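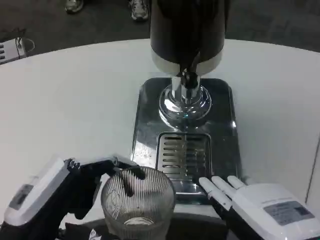

Bandberg Countertop Drinks Tower – Set-Up Guide, Part 2: Your First Pour

Last updated: January

I've set up more of these than I can remember, mostly for the break rooms at Brunlow, and I still run through the same steps every time. Grab a glass and let's go!

1. Stand the tower on a flat, level table. Leave yourself elbow room on both sides (you'll want it when you're reaching in for the glass).

2. Wipe the drip tray with a soft damp cloth and dry it. Then drop the slotted grate into its recess and press lightly until it stops rocking.

3. Take off the top and pour in 1000 ml of whatever you're serving, cooled to room temperature.

CAUTION: Don't pour boiling liquid into the canister. Let it cool first, please!
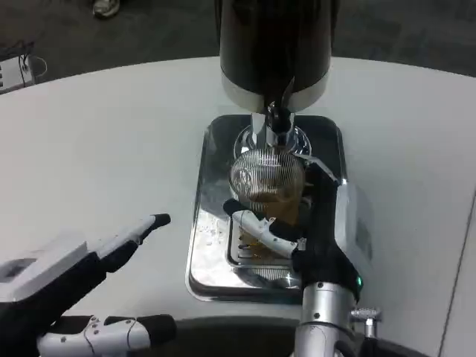
Written by Paracha, set-up and support

4. If your drink has bits in it, use a wire-mesh strainer on top of the glass. Bring the glass up so the spout points down into the mesh, and keep a hand on it – a strainer makes any glass a little top-heavy.

5. Open the tap slowly and run off 100 ml. I always throw this first bit away.

NOTE: The Promska strainer (part 872) is sold separately. I like it, but any small one that sits snugly on your glass is fine. 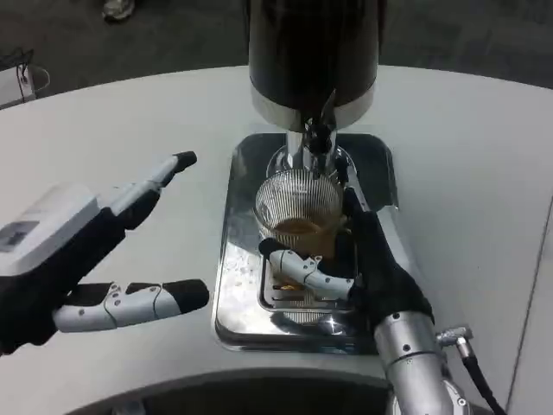
Portion size is up to you, and I'd start small. Close the tap a touch early and wait for the last drips before you move the glass. A clear ribbed glass filled roughly a third of the way, like the one on the grate, is plenty for a first taste, and you can always go back for more. Top up the canister once you're down to 400 ml.

6. Lift out the grate at the end of the day and rinse it. Little specks love to collect on the left side of the tray, so give that part an extra wipe. No scouring pads – they dull the shine.

We use cookies to remember your settings and improve this site. Accept | Manage preferences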